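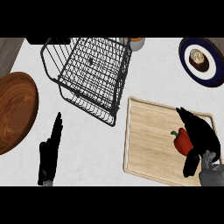

You'll be back behind the wheel by the first frost, my sister said on the phone this morning, and then went on to say the buses out our way were a joke and always had been. Got a bit cross with her. Said I'd rung to ask about Mum's birthday and not for an opinion, which was a fib, I'd rung to show off.

Sunday, August 19, 2018. Writing this fast, tea's in the oven.

So. End of the second month without the car, or near enough. Sold it in July for 500 and felt sick all the way home from the garage. Walked the last bit past the school and kept putting my hand in my pocket for the keys. Still do it. Did it on Friday outside the dentist.

Want to get down what the week was like before it all runs together.

Monday fine. The 11 came on time, driver even waited while I dug about for change. Got the front seat upstairs!! Never get the front seat. You can see right over the hedges by the reservoir, there's a whole farm back there with a pond and geese and I must have driven past it a thousand times and never known. Read half a chapter. Felt smug.

Next day not fine. Stood at Cademside lower stop for so long the woman next to me gave up and rang her son. Then two turned up nose to tail, first one packed, second one empty, and everybody got on the first one. Me too. Why do we do that. Spent the ride under someone's rucksack. Late for work, not told off, but noticed.

Rest of the week a mix. Flistach have put up a new timetable at the stop, and the print is tiny, and whoever stuck it in the case put it in behind the old one. So you can read the old one perfectly. I took a photo through the side and tried to make it out on the phone later. From September there's no late bus back on weekdays, last one leaves town at ten to eight. Ten to eight! Pictures are out then, choir is out then, anything is. I wrote to them last night. Wrote it angry, had a biscuit, wrote it again. Asked them 2 things: who did they ask before changing it, and is the Saturday late one staying. Will see. Not holding my breath.

Shopping is the thing I got most wrong. I used to do one big shop and sling it in the boot, now it's what I can carry from the stop up the hill, and that hill is a lot longer with potatoes. First few weeks I bought the same as ever and nearly pulled my arms off. Now I go three times, small. Thursday is Panganiban on the corner by the bus station, good bread and they do the rice in bags I can acutally lift. Chatty in there. Missed a bus over the price of aubergines and didn't mind.
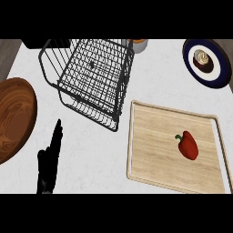

Spending less too, I think, though I haven't sat down and done the sums properly. No petrol, no insurance, no MOT coming up in the autumn with that noise from the back wheel. Against that the monthly pass, and one taxi (rain, new shoes, not sorry). And I've stopped buying things on the way home just for being able to. You'd be amazed what you don't need when you've got to hold it on your lap.

The lonely bit I didn't see coming. In the car I had the radio and swore at people. On the bus there's others, but you don't talk, not in the mornings, and I miss my own noise. Downloaded that Musadix thing for music and it plays me three songs and then tells me off for not paying. Back to the book then. It's a long one about the railways in Peru, library copy, someone has pencilled rude remarks in the margins and I look forward to them more than the book.

Going home is different, people do talk going home. Man with the cello case. The two girls who do each other's homework. The old boy with the terrier gets on at the hospital and off at the very next stop every single time, and on Wednesday the dog sat on my foot for it. Warm. Missed it when it went.

Things I still can't do:
- the tip. Broken chair has been in the hall since spring.
- Auntie's. 4 buses there and back and the last one doesn't meet the one before.
- anything before seven in the morning on a Sunday, it just isn't there.

Asked next door about a lift to the tip and got a yes straight away, bit embarrased how long I'd put off asking. Will do her hedge in return.

Rain on and off today so stayed in, did the ironing, cut Mum's card out of that stiff blue paper. Looked up the coach for her birthday weekend. There is one! Leaves from the town side of the bridge at a silly hour, so I'd need the first 11 and for it to behave itself. Didn't tell my sister that part. She offered to fetch me, in the end, at the tail of the call, after all the moaning. Said I'd think about it. I'll say no and then if the bus lets me down I'll have to say yes, and I'll hear about it until I'm ninety.

Winter does worry me a bit. The shelter at our end has no back to it, somebody drove into it ages ago and they took the glass away and never brought any more. Put that in the letter to Flistach too, as a PS. Need a better coat, the green one lets the wind in at the zip. And a torch for the lane. Must look in the shed, there was one in the paint box.

Oven's pinging. Bus pass needs topping up tomorrow, DON'T forget, it's the machine by the ticket window and it only takes cards on the left hand one.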